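Guides > Guest room telephones > Set-up

Section 4: Connecting and setting up the room telephones

Work through this section once the Memard exchange unit is fixed to the wall and its power light is steady green. If the light is flashing, go back to Section 3 and finish the start-up check first.

You will need the line plan for the building, a test handset, a small flat screwdriver and the sheet of printed extension labels. Allow ten minutes a room for the first few rooms. It gets quicker after that.

4.1 Before you start

1. Decide on the extension numbers. The Allunero system takes three-digit extensions from 151 upwards. Do not use 158, which is kept for the engineer's test line.
2. Write each extension against its room on the line plan. Keep one copy in the exchange cabinet and another at reception.
3. Check that every room socket has been wired back to the exchange. Sockets marked with a blue dot are for data and will not work with a telephone.

CAUTION: Do not plug a room telephone into a data socket. It may damage the port at the other end.

4.2 Placing the telephone

The telephone should stand on a firm, level surface within easy reach of someone lying in bed. A bedside table is the usual place. Leave enough slack in the line cord for the telephone to be lifted and turned round, but not so much that it lies across the floor where people walk.
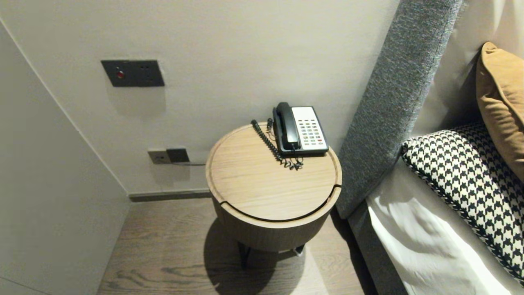

If the furniture has a drawer, door or lift-up top, open and close it fully before you decide on the final position. The line cord must not be pinched when the furniture is used. Run the cord down the back and fix it with the clips supplied, one near the top and one just above the skirting board.

Keep the telephone away from radiators and from anywhere a drink is likely to be put down – the keypad is not sealed.

Note: In rooms with two beds, put the telephone between them if you can. A second telephone may be added on the same extension, but both will ring together.

4.3 Connecting and numbering

1. Plug the line cord into the telephone, then into the wall socket. Push until each end clicks.
2. Lift the handset and listen for a steady tone. If there is no tone, see 4.5.
3. Dial 691. You will hear two short beeps.
4. Key in the extension number for the room, followed by the hash key.
5. Wait for one long beep, then replace the handset.
6. Fix the matching label to the telephone.

If you hear three quick beeps at step 5, the number is already in use. Check the line plan and try again. The exchange will not accept the same number for two rooms.

4.4 Testing

1. From the room, dial 0 and check that reception answers on the first ring or two.
2. Ask reception to call back. Adjust the ringer so that it can be heard in the bathroom with the door shut.
3. Dial 235 to set a wake-up call for five minutes ahead, and wait for it to ring.
4. Tick the room off on the line plan.

Outside calls are barred when the system leaves the factory. To allow them, see Section 6.

4.5 If there is no tone

– Swap the line cord for one you know is good.
– Plug the test handset into the same socket. If it works, the telephone is faulty.
– If the test handset is also silent, check the room's connection at the exchange. A loose wire in the Herrero terminal strip is the most common cause. Switch off the exchange before you tighten it.

CAUTION: Switching off the exchange cuts off every room, including calls to reception. Tell the front desk first.

If the fault is still there, note the extension and socket number and contact your installer.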